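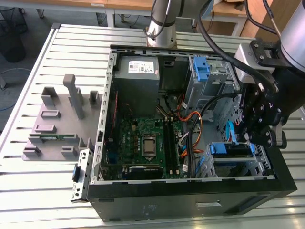
Teresa Fahy schrieb:
Ich bleibe dabei, der Film ist überschätzt. Zwei Stunden lang fährt ein Mann durch Irland und sucht das Haus seiner Mutter, und am Ende weiß ich über die Mutter so wenig wie nach zehn Minuten. Dass "Carroll" jetzt überall als großer Exilfilm gehandelt wird, liegt meiner Meinung nach vor allem daran, dass ihn kaum jemand gesehen hat. Bei uns lief er im Februar genau einmal, um 22 Uhr.

nachtkino77 schrieb:
Welche Fassung war das denn? Es gibt die Kinofassung und die längere, die Jimholm später herausgebracht hat. In der langen kommt die Schwester vor, und dann ist das mit der Mutter nicht mehr so dünn.

Teresa Fahy schrieb:
Die lange. Die Schwester sitzt in einer Küche und sagt, dass früher alles anders war. Das war mir zu wenig.

kurbelwelle schrieb:
Naja. Sie sagt das auf Irisch, und er versteht es nicht. Darum geht es in der Szene doch. In der deutschen Fassung ist das leider untertitelt, damit ist der Witz weg. Im Original bleibt man genauso dumm sitzen wie er.

Teresa Fahy schrieb:
Hast du dafür eine Quelle? Ich höre das mit den fehlenden Untertiteln seit Jahren, gesehen hat die Kopie offenbar immer nur ein Bekannter.

kurbelwelle schrieb:
Ich habe sie selbst gesehen, in Galway. Beweisen kann ich es dir nicht, die Eintrittskarte habe ich nicht aufgehoben.

Cillian Mulcahy schrieb:
Entschuldigt mein Deutsch. Ich habe den Film in beiden Versionen. Die ersten Kopien hatten keine Untertitel in der Küche, das stimmt. Aber ich glaube nicht, dass es Absicht war. Der Verleih Nollgate hatte kein Geld, und die irischen Stellen hat man einfach vergessen. Später hat der Regisseur gesagt, es war Kunst.

nachtkino77 schrieb:
Das halte ich für eine Legende. Wer vergisst denn sechs Minuten Dialog? Im Presseheft steht außerdem ausdrücklich, dass die Zuschauer "draußen bleiben" sollen.

Cillian Mulcahy schrieb:
Welches Presseheft, das alte oder das zur Wiederaufführung?

nachtkino77 schrieb:
Müsste ich nachsehen. Vermutlich das zur Wiederaufführung. Gut, dann sagt es natürlich nicht viel.

h_brandt60 schrieb:
Mich stört etwas anderes. Die Fähre am Anfang, der Koffer, der Regen: Das habe ich in 60 Rückkehrerfilmen gesehen. Warum muss in diesem Genre immer jemand ans Meer und schweigen? "Kindik" hat das Thema viel besser hingekriegt, und da passiert fast alles in einer Mietwohnung.

kurbelwelle schrieb:
"Kindik" ist aber auch zehn Jahre jünger. Und die Hauptdarstellerin redet ohne Pause, das muss man mögen.

h_brandt60 schrieb:
Mag ich. Lieber so als der Kerl mit dem Koffer.

Teresa Fahy schrieb:
Zum Thema Verbreitung noch: Auf der Seite von Jimholm steht etwas von 4.000 Zuschauern beim Kinostart. Das glaube ich nicht. In dem alten Zeitungsartikel, den hier mal jemand eingestellt hat, waren es 600.

Cillian Mulcahy schrieb:
600 war nur Dublin, wenn ich richtig erinnere. Vielleicht stimmen beide Zahlen.

Teresa Fahy schrieb:
Vielleicht. Solange niemand den Artikel wiederfindet, schreibe ich in die Filmliste lieber gar keine Zahl. Die Laufzeit trage ich für die lange Fassung ein, die kurze kann nachtkino77 ergänzen.

nachtkino77 schrieb:
Mache ich heute Abend.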